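Sorting the odds and ends drawer - how do you lot do it?

kolev_shed
Posted 7 Jan 2019

G'day all. I've been in the same house since 2010 and the junk drawer has finally beaten me. Couldn't even shut it over Christmas. Hooks, hinges, bits of flat-pack, a key from 1812 by the look of it. Do you go jars, tins or tubs? I've got 10 old jam jars but they take up heaps of room.

Isa
Clear plastic bags, mate! I swear by them. You can squash them flat, stand them up along the back of a bench and see which one's got the metal bits in it without opening the lot. Mine get a label in November when I do the big clean, and then I ignore the label for a year.

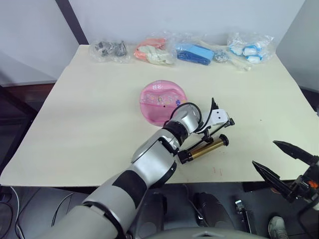
Re: Sorting the odds and ends drawer

cekia
Sorry Isa, can't agree. Bags split, screws poke through and you end up with the same mess in more plastic. Tobacco tins - my grandad had five and never lost a washer.

Isa
Tins! You have to open every single one to find anything.

cekia
That's what masking tape is for.

kolev_shed
Might do bags for the light stuff and keep the jars for screws. Does anyone bother sorting by colour or size?

Konrad Riedl
Size for screws, nothing else. Chuck any key you haven't used in 5 years.

kolev_shed
Not chucking the old key, I like it.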